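Neues vom Claim: Juni am Galard

Seit Anfang Juni ist der untere Abschnitt am Galard wieder für Mitglieder offen. Der Pegel ist so weit gefallen, dass man an der Innenkurve unterhalb der Furt mit Pfanne und Rinne arbeiten kann. Motorpumpen bleiben dort verboten, Handpumpen sind erlaubt.

Ademir Rocha war 3 Tage vor Ort und hat am groben Kies hinter den großen Blöcken angefangen. In der oberen Schicht lag fast nur schwarzer Sand. Erst direkt auf dem Fels kamen Flitter und zwei kleine Körner. Aus 100 Eimern wurden am Ende 1,180 Gramm – für diesen Abschnitt ein ordentliches Ergebnis. Wer dort gräbt, sollte ein Brecheisen und eine Spaltenkelle mitnehmen.
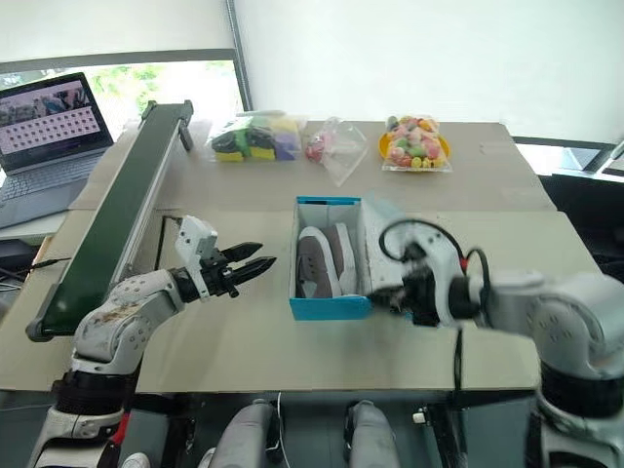
Zufahrt und Parken

Der Weg über Tereck ist nach den Regenfällen ausgewaschen und nur mit Geländewagen befahrbar. Alle anderen fahren über Serov und parken am alten Sägewerk. Von dort sind es 2 Kilometer zu Fuß, das letzte Stück ist steil. Bitte die Schranke hinter sich schließen.

Löcher werden vor der Abreise verfüllt, auch die kleinen. Am Brandão gab es deswegen im Frühjahr Ärger mit dem Pächter – das muss sich am Galard nicht wiederholen. Gegraben wird bis 19 Uhr.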